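April, late, kitchen table

Home at twenty to eight. Feet bad, head all right. I said I would write more about work this spring, so tonight I will, while the soup heats.

We are well into the automation business at Hekham now. The surgical skills lab used to need one of us beside the table and one at the console for every run. Since the Umali software went in, the arms do the routine part of the suturing on their own, and the person at the console watches and stops them if something looks off. My job title is still bench assistant. What I do at the bench has shrunk to setting up the tissue, loading needles and thread, and cleaning up afterward. The rest of the shift I sit and look at a monitor.

Today was 53 passes on the list, which is a full day. In the old setup we were glad to get through 30, and everybody went home with a stiff neck. I don't miss the neck. I do miss having something in my hands between ten and noon.

The part I watch most closely is the handover, when the thread goes from one side to the other. By hand I never thought about it. On the monitor it is the slowest thing in the day.

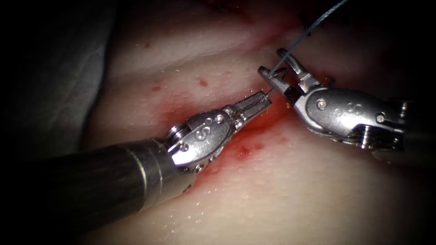
Handover, left jaws closed on the thread, right jaws open.

They changed the stop rule again. Before, I could pause the arms whenever I liked and just carry on. Now each pause has to be written up in Kameo, with a code and a line of text, and there are 7 codes. Three of them mean the same thing to me. I asked in the morning meeting whether we could drop a couple and was told to send it in writing, so I wrote it on my break and sent it. It took longer than the break.

The new people have it differently. They came in after Umali and have never done a full row of stitches themselves. They are quick with the screens, quicker than I am. But when one of them asked me today what a thread under too much pull feels like, I had to go find an old pair of needle holders and a scrap of practice skin from the drawer and show her. We did two stitches each. It was the best quarter hour of the day. I have asked if we can put an hour a week for that on the schedule. No answer yet.
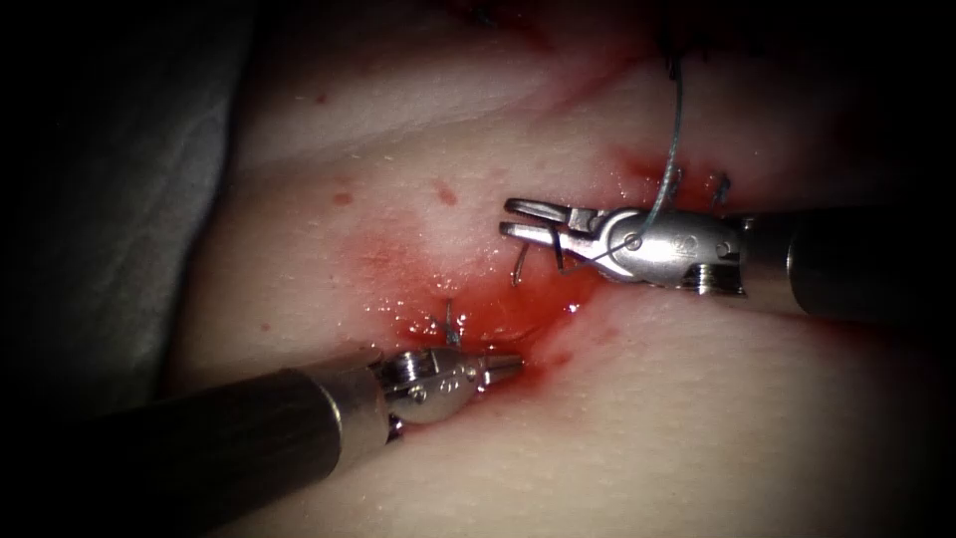 My trouble with the watching job is knowing when to step in. The guidance says to pause for "unexpected contact," and then leaves it to the person in the chair. Take the thread coming down to the right-hand instrument and going around the metal at the wrist, with the curved needle hanging just under the jaws. Is that a pause? I say yes. The other console says wait and see. We both have a case, and the codes don't help, because there is one for the needle and one for the thread and none for both. I put that in my note as well.

The hours are better, I should say that. Nobody has been let go. Two of us are down to go over to Predby in the summer to help them set up the same system, and I have put my name in. It is a longer drive – nearly an hour with the bridge works – but they will be starting from nothing, and there should be more bench work in the first months.

Soup is done. Need to order gloves in the morning, the medium box is almost empty, and ask again about the chair at console two, which sinks.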